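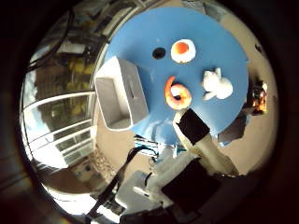 Toy fried egg and toy shrimp on a blue tabletop.

1/ Stekomdale's district health office has published its weekly norovirus figures. Reported cases since the start of the season: 1,304. The previous season closed at 3,937, so we are at a third of that with the usual peak weeks partly behind us. Notes follow.

2/ These are lab-confirmed cases only. Most people with norovirus stay home for two days and never submit a sample. The number tracks testing as much as illness, and testing is heaviest in hospitals and nursing homes.

3/ The office changed its case definition in June. Before that, a person with symptoms and a household link to a confirmed case was counted. Now a positive sample is required. Comparing this season to last season without adjusting for that will overstate the drop.

4/ Duygu Ersoy's group reran last season under the new definition. Their total comes out lower than the published one, but they have not released the weekly series yet. Until they do, I would not put the two curves on the same chart.

5/ By municipality: Mundik is still the highest, Sesside the lowest. Sesside also has no lab of its own and sends samples out twice a week, so its latest week is always incomplete. Wait for the revision.

6/ Wastewater is the better signal right now. The Manninen plant has shown falling concentrations for three consecutive samples. The Mundik plant is flat. Neither reading is corrected for rainfall, and it has rained a lot.

7/ On ward closures: the hospital in Mundik closed two wards to new admissions and reopened one. Visitors to the other are limited to one per patient. The rule is reviewed every 48 hours, per Mererid Landeg at the hospital's infection control unit.

8/ Reminder for anyone running a kitchen or a day care: alcohol gel does little against norovirus. Soap and running water. For surfaces, a chlorine-based cleaner, left on for the contact time printed on the label — wiping it off early defeats the purpose.

9/ Exclusion period remains 48 hours after the last symptoms. Not after the first symptoms. The old leaflet was ambiguous on this and almost 600 copies are still in circulation, according to Alper Kurtuluş at the office. The new one has a green header.

10/ Correction to post 5: samples from Sesside go out three times a week now, not twice. Thanks to Güven Bilgin for the note. The point about incomplete data stands.

11/ Next figures are due in a week. I will add the Ersoy series to this thread if it is out by then.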